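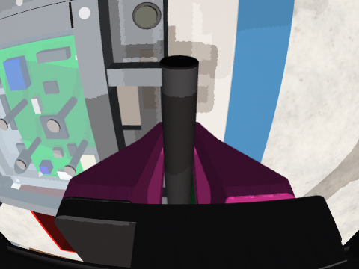

The view past the gripper's fingers, with the circuit board to the left.

Ermira Petkov keeps a rulebook for robots that do not exist yet. It runs to 35 pages, and she makes the simulated ones obey every line.

"People think a simulation is where you get to be a slob," she says at Skirklow, where her team rehearses board-testing cells before anyone orders steel. "Then they build what they rehearsed."

So the bins get colors, the cell gets a border, and the signal light has to be somewhere a person walking by would see it. Rule 10, her favorite, says a red light means the same thing on a screen as it does on a shop floor. It was added in March, after a long meeting about what red means.
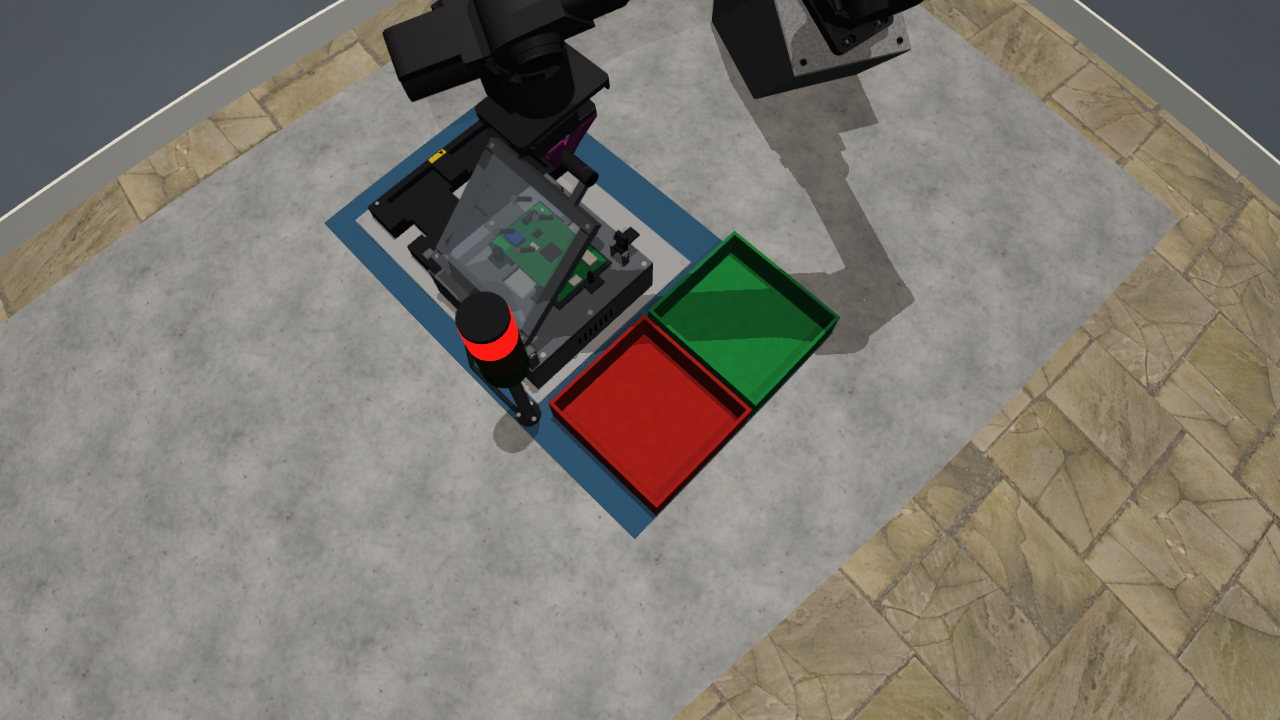
Inside or along the blue line: fixture, signal light and a pair of bins.

Stavros Radonjić, who writes the motion code, has lost most of his arguments with the rulebook. He once asked whether a virtual arm really needed a speed limit near a virtual lid. He was given a form.

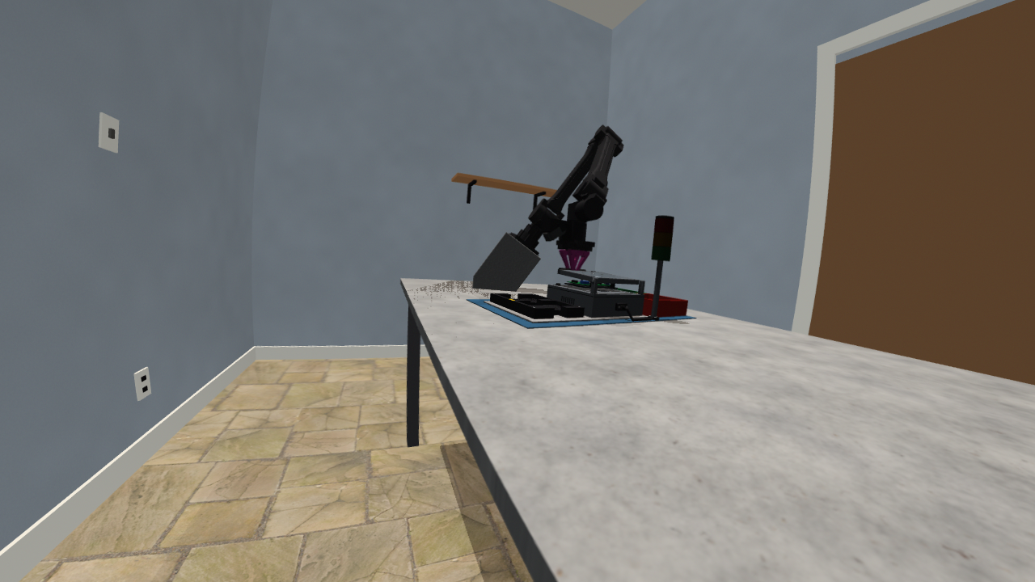 He filled it out, too, and the limit stayed. These days he checks reach, clearance and parking position before each run, and signs his name under all three — a habit he says has spread to his kitchen. Petkov is now drafting page 36. It covers how to request a shorter rulebook.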